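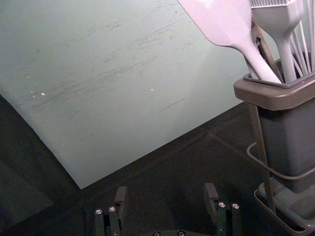

Figure 6. A scratched board on a dark work surface, with a utensil holder beside it.

4.2 Wear on boards and where they are kept

Of everything we looked at in the Monderstead kitchens, the flat boards gave us the most to talk about. A board gets used, wiped and put back far more often than most things in a drawer, and the marks build up in ways that are a real pleasure to read. The one in Figure 6 has many fine scratches, mostly long and thin and running the same way, and they are thickest across the middle. A few short curved marks break the pattern. Small white specks sit on the surface too, and we coded these as "residue or chips" as we could not tell the two apart by eye.

We had boards from 38 households, and in 20 of them the long marks shared one main direction. This was a lovely result for us! Nyberg had guessed as much in the Teltley pilot, but that sample had only 11 boards and the lighting was poor. Our coding sheet follows the pilot version, with one change suggested by Tyra Strand - curved marks now get their own column, where before they were lumped in with "other."

Storage was more mixed. People told us they kept the board close to whatever they reached for next, and a utensil holder was the most common neighbor (see Figure 6 for one such pairing). Boards kept upright in a rack were harder to score, and we went back to six homes in June to look at those again. Scores changed for two of them, both by a single point.

We did not ask how old each board was. Several people offered a guess anyway, and the guesses are listed with the Boateng scale scores in the appendix.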